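The Whiteboard Is Very Pleased With Me

I did not set out to own a motivational whiteboard. I set out to own a place to write "buy dish soap." These are different purchases, made by different kinds of people, and in May I somehow became both of them.

It began with the Great Desk Reset, which is what I called it to make it sound like a thing with a schedule. My desk had reached the point where I was eating lunch standing up at the kitchen counter so as not to disturb anything. There was a stapler in there somewhere. There was a gas bill from a previous apartment. When I finally pulled the whole mess onto the floor and sorted it, I found 91 pens, of which 15 would write. I kept 16, because one of the dead ones was from my grandmother's bank and has a little ship in it that slides when you tip it.

My friend Lucimara Toledo came over for the sorting part. Lucimara is ruthless with other people's belongings and wildly sentimental about her own, so I try to keep these events at my place. She held things up, I said "keep," she said "why," and I couldn't come up with a reason fast enough. Out went the cable for a camera I sold. Out went the Zarnwood desk organizer, a handsome object with eleven compartments, none of which fit anything that has ever been manufactured. I had paid extra for the one with the lid.

Then she announced that my problem was morale.

I had been under the impression that my problem was pens, but Lucimara had read something. The idea, as she explained it while sitting on my clean laundry, is that you put one encouraging message where you'll see it, and you clear everything else out of its way. Your eye goes to the message. You feel better. You do your taxes. I said I'd be more encouraged by a second monitor, and she gave me the look she gives waiters who say the soup is popular.

So I've been noticing these boards ever since, the way you notice a certain car once your cousin buys one. The dentist has one. The coffee place on my corner has one that says "You've got this" above the tip jar, which I feel is aimed less at my inner life than at my wallet. They all seem to be written by the same person, somebody with nice round handwriting and a full eight hours of sleep.

The one I keep going back to is this fellow, though. Red marker, small board, and a phone stuck right in front of it, as there always is. 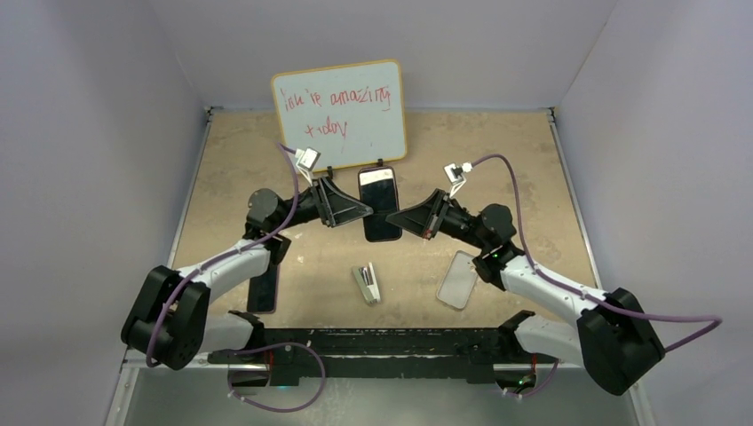
"You're amazing today." Yesterday we don't discuss.

It's the "today" that gets me. It has a line all to itself. Take that word off and you have a compliment; leave it on and you have a performance review. I spent a full evening wondering what sort of day would get the word changed to "adequate." Lucimara says I'm reading it wrong and that it's meant to be about living in the present. Lucimara once cried at a mattress commercial.

I do like the orange-yellow edge, I'll say that. It's the color of a school bus having a good morning. And I like that the red writing is a bit loose. My own writing on a whiteboard starts out the size of a headline and finishes as a ransom note, because I never believe I'm going to run out of room until I have.

Anyway, I bought one. Mine is a Flirnard, the small size, and it came with a marker, an eraser the size of a domino, and two sticky hooks that held it on my wall for most of an afternoon. It now leans behind the lamp. It has leaned there ever since with a kind of dignity, and I've decided leaning is the superior method. You can move it when you dust. I don't dust, but the option is there.

What to write on it took longer. I tried "You're amazing" first and couldn't look at it. It felt like being winked at by a bank. I tried "Keep going," which at eleven at night is a threat. For a few days it said "Call Damasceno re: gutters," and I have to report that this was the most motivating thing I've ever put in writing, in that I did call Damasceno re: gutters, and a man came with a ladder.

The phone is the other half of it. I've tried keeping mine in a drawer (I opened the drawer), in the hall (I took up walking to the hall), and face down beside the keyboard, where it hums against the wood like a trapped bee. My current system is to stand it up in front of the whiteboard on a little Estska stand. In theory I reach for the phone, see the message behind it, and remember who I am. In practice it covers up the middle of the message, so that for most of the workday mine reads "Call" and then, a ways off, "gutters."

I did look at my screen report after the first month. I picked up the phone 462 times in one week. I don't know how many of those were for the flashlight. I'd like to think a good share.

The desk itself is still pretty clear, I'm happy to say. Lamp, keyboard, whiteboard, phone, mug of pens. The ship pen is in there and I use it for pointing. The stapler did turn up, by the way, inside the box the whiteboard came in, and I can't explain that and have stopped trying.

As for the message, Lucimara was over again last night and got to the marker while I was making tea. It says "Proud of you" now, with a drawing of what I'm told is a sun. I've left it up. I still need dish soap, and I've written that on my hand.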